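Knobs, Buttons and a Brown Mat: Talking Switches with Nimal Mollah

The first thing Nimal Mollah does when I walk in is hand me a switch. "Turn it," he says. I turn it. It makes a click that I can feel all the way up my wrist, and he grins like he built the thing himself. "Good, right? Now try the bad one."

The bad one is mushy. It slides past the middle position and stops somewhere vague, and I would not have noticed anything wrong with it if I hadn't tried the other one thirty seconds earlier. Mollah has been sorting, testing and repairing panel parts for most of his working life, and these days he does it out of Nukley, the small repair shop he runs on the ground floor of an old printing building in Ernmont. He fixes control boxes for shop tools, dust collectors, pottery kilns, a popcorn machine or two. What he loves, though, is the part you put your hand on.

"People get excited about what's inside the box," he says. "Circuit boards, sure, great. But the knob is where you meet the machine. If the knob is bad you hate the whole thing, and you don't even know why you hate it!"

He got started by accident. An uncle gave him a drawer from a closed bottling plant, full of loose buttons and selectors, and he spent a winter matching the heads to the bodies. Some of them never matched anything. He still has a jar of those.

"I was cleaning them with a toothbrush at the kitchen table," he says. "My mother wanted her toothbrush back. It was not her toothbrush by then."

These days there is a system, and he is happy to take me through it. Parts come in mixed, usually in a coffee can or a freezer bag, from people who have taken apart an old panel and can't bring themselves to throw anything out. Mollah tips them out on a mat and takes a first look. Cracked housings go in one place, bent terminals in another. Anything that still turns or presses gets a try with the fingers before it gets anywhere near a meter.

"Fingers first," he says. "A meter tells you if the contact closes. It doesn't tell you there's sand in there."

The sand is a real thing, by the way. He had a batch in February from a stone cutter's saw, and every one of them crunched.

He likes a tray for whatever he is working on at the moment, and the mat for everything waiting its turn. The tray has to have a lip. He is firm about the lip. Small parts roll, and round ones roll a long way, and the floor at Nukley has gaps between the boards that have eaten more screws than he cares to think about.

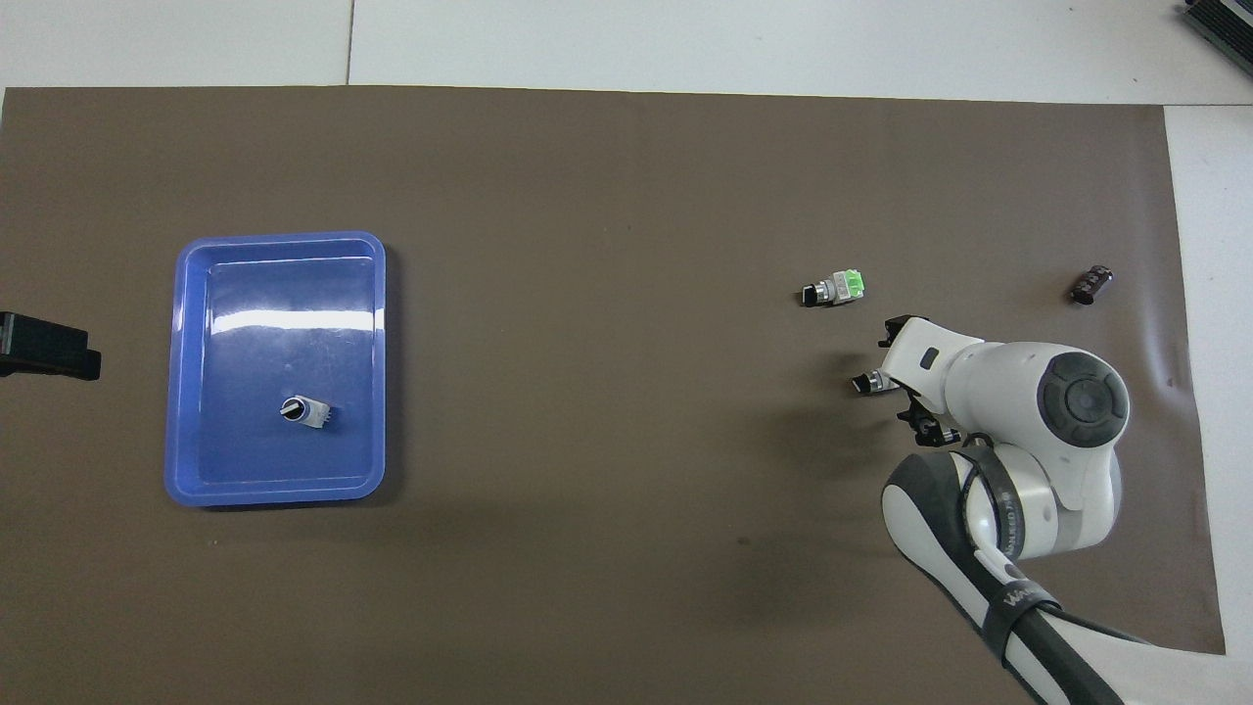 What is the difference between a selector switch and a pushbutton?

A selector switch is turned and stays in the position you leave it in, as a rule, so it suits things like off and on or slow and fast. A pushbutton is pressed, and many of them spring back the moment you let go, which makes them a good fit for start and stop.

Mollah gets that one a lot at the counter, and he has a soft spot for the selector. He likes the white line on a black knob, the way you can read it from across the room. "You know what the machine is doing before you get to it," he says. "A button doesn't tell you that unless there's a light in it. A line on a knob tells you with the power out."

He is just as keen on the part most people never see. Behind a panel button there is usually a collar that holds it in the hole, and behind that a block where the wires go. On a lot of designs the block comes off and you can swap it, so a button with a worn-out contact doesn't have to go in the trash.

"That makes me so happy, I can't tell you," he says. "Somebody sat down and thought, okay, one day this will wear out, let's make it so a person can fix it. I would like to shake that person's hand."

Color helps with the blocks too. Makers often use green for a contact that is open until you press, and red for one that is closed until you press, but Mollah tells everyone to check with a meter anyway, because panels get repaired by people with whatever was in the drawer. He once opened a box where all the contact blocks had been swapped around and labeled with nail polish. It worked perfectly. He left the nail polish on.

I ask him what a beginner should buy, and he winces a little at the word buy.

"Borrow a panel first. Find something dead and take it apart," he says. "Draw it before you pull a wire. A bad drawing is fine - mine are terrible - but draw it. Then take one switch out and put it back in. Do that a few times and your hands get it."

If you do need to order parts, he says to measure the panel hole and look at how thick the panel is. Everybody remembers the hole. The thickness is the one that comes back to his counter in a padded envelope. And a new switch has to be rated for the voltage and current it will carry, with no guessing on that point, and the power off and unplugged before the cover comes off. He gets serious when he talks about this, and leans in, and for a minute there are no jokes at all.

Then he is off again, this time about Barua, the Saturday-morning kind of parts catalog he read as a kid (his phrase), which had 440 pages and smelled like a new shoe. He could tell you where the knobs started. Page 81.

"I never ordered a thing from it! I just read it," he says. "My sister had comics. I had rotary selectors."

His current project is a wall board for the Zosis makerspace across the street, with 40 switches on it and nothing connected to any of them. No lamps and no motors. People are meant to walk up and press and turn things and find out which ones they like. He has been picking the candidates from a stock of 1,000 or so, he starts to say, then stops and corrects himself, because he did an inventory last month and it really was 1,000 on the nose, and he was very pleased about it.

Before I go he takes back the good switch, the one with the click, and turns it a few more times before he puts it down. I ask if it's going on the board.

"This one?" he says. "No, no. This one stays with me."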